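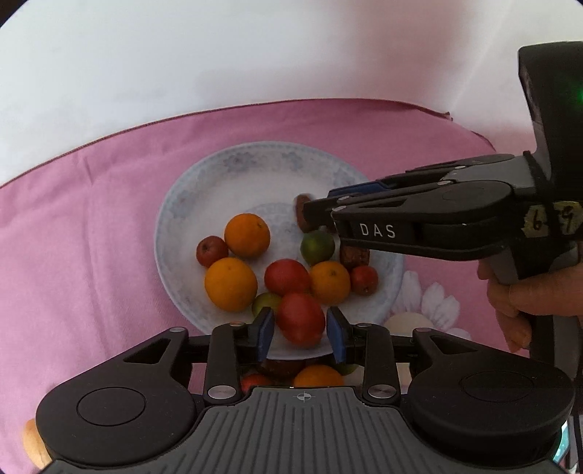
A mixed fruit plate is a table arrangement in which whole, uncut fruits of several kinds are piled on one flat dish. It differs from a fruit bowl in that the dish has little or no wall, so the pile is held in place by its own weight and by the shallow lip of the rim. Citrus fruit usually forms the base, as it is firm and does not bruise easily. Oranges of different sizes may be set beside limes, tomatoes, jujubes and dates, and on a patterned plate such as one with pale blue flowers the rim is normally left showing. The tomato, although served as a vegetable in most kitchens, is a fruit in the botanical sense and is often included for its colour.

Construction

The larger fruits are laid first, stem side up or turned slightly outwards. Smaller items – jujubes, dates and small limes – are then placed in the gaps, where they act as wedges and stop the round fruit from rolling. In the Dondmont arrangement, named after the district where it is customary in January, the plate is 30 cm across and carries 3 kinds of citrus. The fruit is added or removed one piece at a time, the last pieces being set near the rim.
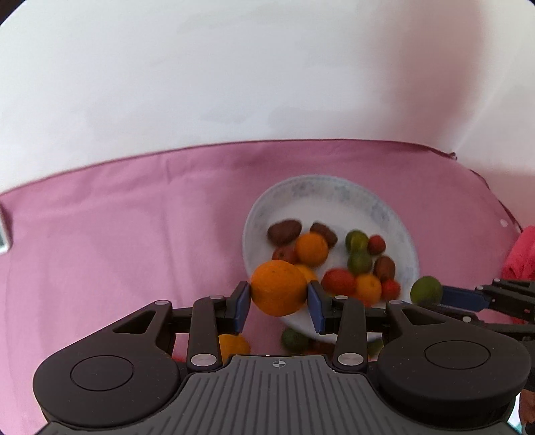
Orange held over a round white plate with floral decoration on the rim.

Dried and wrinkled fruit

Dates and dried jujubes are similar in size and colour and are easily confused at a distance. The jujube (Ziziphus jujuba) has a thin red to brown skin that wrinkles as it dries, and a single pointed stone. The date (Phoenix dactylifera) is longer, with a grooved stone and a stickier flesh. Both keep longer than fresh fruit and may stay on the plate when the tomatoes have been replaced. 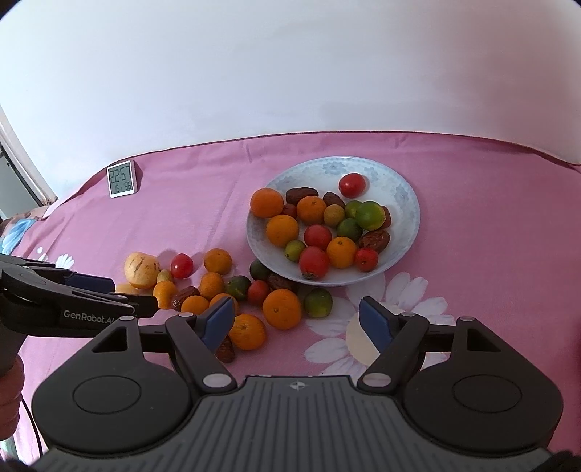 Table setting and storage are treated together in most household manuals, among them the Harms handbook, which gives eight hours as the limit for leaving a full plate in a heated room. Fruit that does not fit on the plate is kept on the cloth beside it. A plate heaped with tomatoes, oranges, limes and dates may thus have further oranges and a pale yellow pepino melon lying in front of it or to one side, directly on a printed tablecloth. The pepino (Solanum muricatum) belongs to the same genus as the tomato and has faint purple streaks on its skin. It marks easily under pressure – the handbook therefore advises against placing it at the bottom of a pile.

See also: Fruit bowl; Table centrepiece; Citrus storage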